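Laboratoire Boychuk - robotique de service
Fil

1/ Le Laboratoire Boychuk rend publics ce mois-ci les résultats de l'étude Trirkwood, consacrée au débarrassage d'une table et à la mise en poubelle des emballages par un robot à deux bras. Le rapport technique est disponible sur le site du laboratoire, en français et en anglais.

2/ L'étude a été conduite dans le logement d'essai de Zaltaldale. Le protocole d'évaluation a été rédigé avec l'équipe de Denwood, qui n'a pas pris part à l'entraînement des modèles et n'a eu accès aux résultats qu'une fois les essais terminés.

3/ Question posée : comment répartir l'attention d'un modèle de commande entre les caméras de poignet et la caméra de tête au cours d'une tâche longue ? Les vues de poignet sont précises au moment de la saisie. Elles renseignent mal sur la position de la poubelle ou sur l'encombrement de la pièce.

4/ Les approches usuelles fournissent toutes les vues au modèle à chaque instant, avec un poids égal. Nos essais préliminaires montraient une erreur récurrente : le bras lâchait l'emballage trop tôt, avant d'avoir franchi le bord de la poubelle. La vue de poignet, occupée presque entièrement par l'objet tenu, dominait alors la décision.

5/ La méthode retenue tient en un module de pondération placé entre les encodeurs d'images et la politique de commande. Il estime la phase en cours (approche, saisie, transport, dépôt) et attribue un poids à chaque vue. Les phases ne sont pas annotées à la main : elles sont déduites de l'ouverture des pinces et de la vitesse des bras.

6/ Les données d'entraînement proviennent de démonstrations par téléopération. 289 démonstrations ont été enregistrées, 241 ont été conservées. Les enregistrements écartés présentaient une désynchronisation entre caméras ou une interruption de l'opérateur. La liste des motifs de rejet figure en annexe du rapport.

7/ Les objets n'ont pas été choisis pour faciliter la saisie. Papier souple, sachets froissés et plastiques transparents posent chacun des difficultés distinctes. Le plastique transparent reste le cas le plus exigeant pour la perception : le fond se lit à travers l'objet et les contours se perdent dans les reflets.

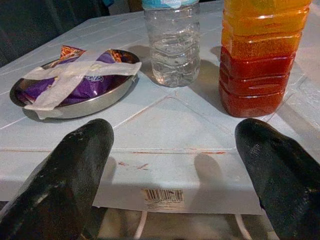
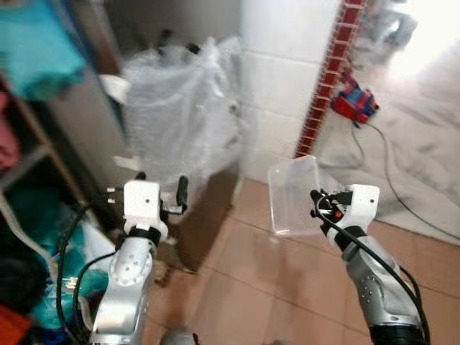 Première vue : la table, entre les doigts d'une pince. Seconde vue : les deux bras devant la poubelle, une pièce en plastique transparent tenue par la pince de droite.

8/ La première vue illustre la situation de saisie. Une serviette en papier repose sur un sachet froissé, dans une assiette en inox. Le modèle doit décider s'il prend les deux éléments ensemble ou l'un après l'autre. Les deux stratégies sont présentes dans les démonstrations et les deux sont acceptées à l'évaluation.

9/ La seconde vue correspond au point de vue utilisé pour la phase de dépôt. Les plis du sac qui garnit la poubelle dépassent du bord : l'ouverture n'a donc pas de contour net. Le module de pondération accorde à cette phase un poids élevé à la caméra de tête, puis revient progressivement aux vues de poignet lors de l'approche suivante.

10/ Évaluation : 60 essais, avec une disposition des objets tirée au sort avant chaque départ. Un essai est réussi lorsque tous les emballages désignés se trouvent dans la poubelle et que la vaisselle est restée sur la table. Toute intervention humaine entraîne un échec, y compris pour redresser un objet.

11/ Résultat principal : 50 essais réussis sur 60 avec la pondération par phase. Le modèle de référence, entraîné sur les mêmes démonstrations et évalué sur les mêmes dispositions, obtient un résultat inférieur. L'écart se concentre sur la phase de dépôt. Les taux de saisie des deux modèles sont comparables.

12/ Les dix échecs ont été examinés un par un. La majorité concerne des plastiques transparents saisis par un bord trop fin, qui glissent pendant le transport. Viennent ensuite les papiers restés accrochés à un doigt de pince après ouverture. Dans ce second cas, le modèle considère à tort la phase de dépôt comme achevée.

13/ Ce dernier point met en évidence une limite de la méthode. L'estimation des phases repose sur l'ouverture de la pince - elle ne vérifie pas que l'objet a effectivement quitté les doigts. Une version intégrant une vérification visuelle après ouverture est en cours d'étude. Aucun résultat n'est communiqué à ce stade.

14/ Autres limites à prendre en compte : un seul logement, un seul modèle de robot, une seule poubelle, maintenue au même endroit pendant toute la campagne. Les conclusions ne sauraient être étendues à d'autres configurations sans essais complémentaires. Le déplacement de la poubelle fera l'objet de la prochaine campagne, prévue en octobre.

15/ Une analyse par suppression a également été menée. Sans caméra de tête, le modèle accomplit correctement les saisies mais échoue régulièrement au dépôt. Sans caméras de poignet, il atteint la poubelle et manque une part importante des saisies sur objets souples. Les tableaux complets se trouvent dans la quatrième section du rapport.

16/ Il nous a été demandé si un découpage manuel des phases donnerait de meilleurs résultats. La comparaison a été faite sur une partie des démonstrations. La différence observée ne justifie pas, à nos yeux, le temps d'annotation requis. Les deux jeux d'étiquettes seront fournis afin que chacun puisse en juger.

17/ Mise à disposition : les démonstrations conservées, le code du module de pondération et les fiches d'évaluation seront accessibles sur demande motivée, à des fins de recherche. Les démonstrations écartées seront jointes dans un dossier séparé, avec leur motif de rejet. Les images feront l'objet d'une relecture avant diffusion.

18/ Les équipes souhaitant reproduire le protocole sont invitées à consulter d'abord la fiche de calibration des caméras. Un écart d'orientation de la caméra de tête, même faible, dégrade la phase de dépôt. Nous recommandons de refaire la calibration au début de chaque demi-journée d'essais et d'en conserver la trace.

19/ Une séance de présentation en ligne est organisée à 14 h, avec traduction simultanée vers l'anglais. Les modalités d'inscription sont indiquées sur la page du projet Trirkwood. Les questions techniques peuvent être adressées au laboratoire jusqu'à la veille de la séance.

20/ Rectificatif au message 6 : l'annexe du rapport mentionnait, dans sa première version en ligne, un motif de rejet en double. Le tableau a été corrigé. Le nombre de démonstrations conservées est inchangé.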